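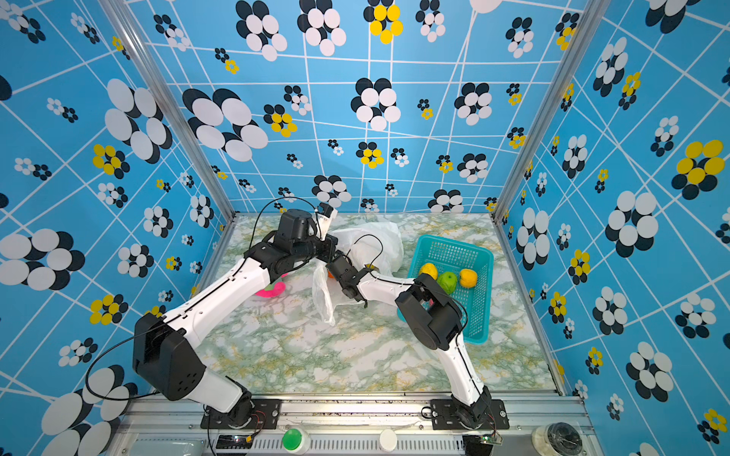
Lurar Fruit Bagging Set

README and data card, Clilbridge Robotics Club

Recorded by the fall project group in Schumacher Hall. Maintained by Darnell Boateng (hardware, recording) and Stanisława Adamczyk (labels, training code). Last edited in November.

Summary

Lurar is the club's two-arm bench. This set contains 70 teleoperated episodes of one task: one arm holds a plastic bag, the other takes fruit out of the basket and puts it in the bag. The set was made for the club's imitation learning project and for members who want something small to train on before they record their own data. It is too small and too narrow for much else.

Every episode was driven by a student with the leader arms. There are no scripted motions and no simulated episodes in the set.

The task

The basket starts with fruit in it. A bag lies on the table within reach. The operator picks up the bag with one arm, gets the mouth open as far as possible, brings fruit over with the other arm, and lets go above the bag. The episode ends when the operator presses stop, whether or not anything is in the bag.

Most of the work is in the bag. It folds over on itself, sticks to the fingertips, and is hard to see through in the camera images. Picking the fruit is the easier half, but the basket walls get in the way when a piece is lying close to one side.

Bench setup

Both arms are mounted on the aluminum rail at the near edge and share the same table. The walls are covered in the blue patterned paper and the floor in the marble pattern. Please do not swap either of them in the middle of a recording session. The second project group uses other backgrounds, and those go in their own folder.

Before recording:

Check that the cables clear the basket through the full reach of both arms. A loop that looks fine at rest can catch when the elbow comes down.
Home both arms and open both grippers.
Wipe the wrist camera lenses. Fingerprints on the lens ruined part of an early session.
Place the basket anywhere the assigned arm can reach all of its floor.
Start the Wirken recorder and wait until every camera stream shows as live.

Objects

Basket: turquoise or teal plastic, open top, perforated sides. The label file calls it "basket" and nothing else.
Fruit: yellow, orange-yellow and green pieces. Shapes vary, and one of the yellow ones is wrinkled. The mix changes between episodes.
Bags: thin plastic, either white or translucent. Replace a bag once it has a tear big enough for fruit to fall through.
Distractors: some episodes have a toy or a spare bag on the table. These are marked in the notes column and should be left where they are.

Contents of an episode folder

joints: positions and gripper openings for both arms, recorded as state and as command
fixed_cam: video from the camera that looks over the whole bench
left_wrist, right_wrist: video from the cameras on the arms
meta: operator code, basket side, bag type, outcome, notes

All streams share one clock. Joint data is logged more often than video, so the loader picks the nearest joint reading for each video frame. If you write your own loader, match by timestamp. Matching by row number will look right at first and then drift.

Outcome labels

The operator writes the outcome right after the episode, and a second member checks it against the fixed camera video. The values are "complete", "partial" and "failed".

Complete means everything the operator meant to bag is in the bag and the bag is still held at the end. Partial means at least one piece is in the bag. Failed covers the rest, including episodes where the bag was dropped and picked up again but no fruit went in.

Failed episodes are kept in the set on purpose. There are 11 of them. Filter them out if your method expects clean demonstrations.

Wrist cameras

The wrist view is the one to use for the grasp itself. Both fingertips stay in view, which makes it possible to see how far apart they are on either side of a piece of fruit. There is motion blur when the arm moves quickly, and slowing down for the last part of the approach helps a lot. New operators tend to learn this after watching their own first episodes.

Exposure is locked at the start of each session. If someone changes the room lights, stop and lock it again.

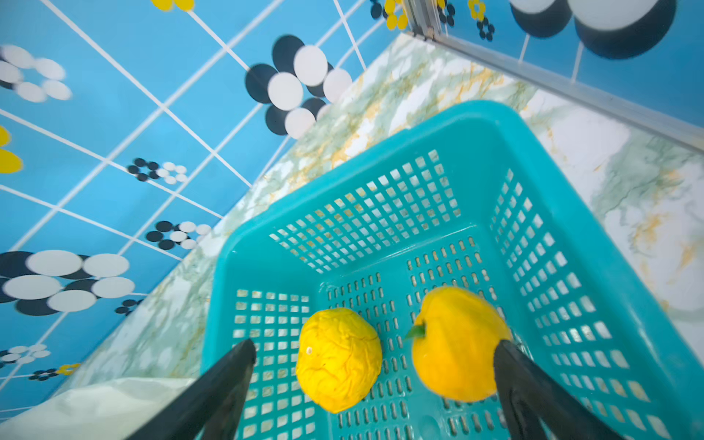 Can I train on the wrist video alone?

You can, and the baseline config in the training folder has a switch for it. In our runs the policy learned to pick up fruit that way but did poorly at finding the bag afterward. Adding the fixed camera fixed most of that. We suggest all three views unless you are short on memory.

Do I need both arms running to replay an episode?

Yes. Replay sends commands to both arms together and will refuse to start if one is missing. Clear the table first and keep a hand near the stop button.

How long should I train the baseline?

The config saves a checkpoint every 1000 steps. Look at the later ones on the bench before choosing. The lowest validation loss did not give the best bagging for us.

Known problems

The bag is sometimes hidden behind an arm in the fixed view for several seconds.
In version 2 the basket side was entered wrong for a few episodes. Stanisława corrected the meta files, but old copies on member laptops will still have the mistake. Pull again before training.
Operators differ in style. One holds the bag high, most keep it hanging down to the table. Use the operator code if you want to separate them.
Only one bench, one wallpaper and one floor pattern appear. Expect a policy trained on this set to do badly anywhere else.

Adding episodes

Record in Schumacher Hall during open bench hours and put new episodes in the incoming folder, with meta filled in. Darnell moves them to the main folder after the second check. Do not rename folders yourself - the split files refer to them by name.

If an arm faults during an episode, delete that episode and write the fault in the bench log.

Use

Club members may use the set for coursework and competition entries. Please name the Clilbridge Robotics Club in your report. Ask Darnell before passing the videos to anyone outside the club.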